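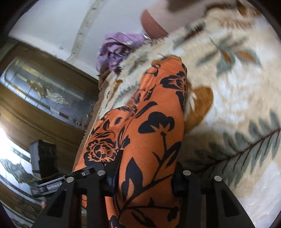
The fabric-handling group at Plollport has finished its first comparison of training data for picking up a single layer of cloth. The question was whether a gripping policy learns more from many short recordings made in homes or from a smaller set made on the lab bench. The home recordings are made with a hand-held two-finger gripper, and the cloth is left wherever it would normally be, which is often on top of other cloth. A piece of orange fabric with black flowers lying on a thick, fluffy blanket is a hard case for the model. The fingers have to close on the top piece and leave the pile underneath alone, and the blanket has a leaf pattern of its own, so a change in print is a poor guide to where one layer stops.

The group trained two versions of the same policy, called Cirnen. One used 501 home recordings. The other used bench recordings with the same total running time, all made on a plain gray surface. Both were then tested on a robot arm at the Bodnár building with fabrics that appeared in neither set. Each version got 36 attempts on a bare table and 36 on a soft backing such as a blanket or a folded towel.

On the bare table the two versions did equally well. On soft backings the home-trained version lifted only the top layer in most attempts, while the bench-trained version often took hold of both layers. Most of its failures came from pressing too far down before closing.

Two limits should be noted. The home recordings came from 2 households, and very thin fabrics were left out because the fingertips slide over them. Sheer curtain material in particular gave trouble in early trials and will need a different fingertip.

The next round adds fingertip force readings to the training data. Recording starts at the Pomier site once the new sensors are calibrated, and results are expected in February. Groups that want to try the current version on their own arm can request the weights and the test protocol from the Plollport office.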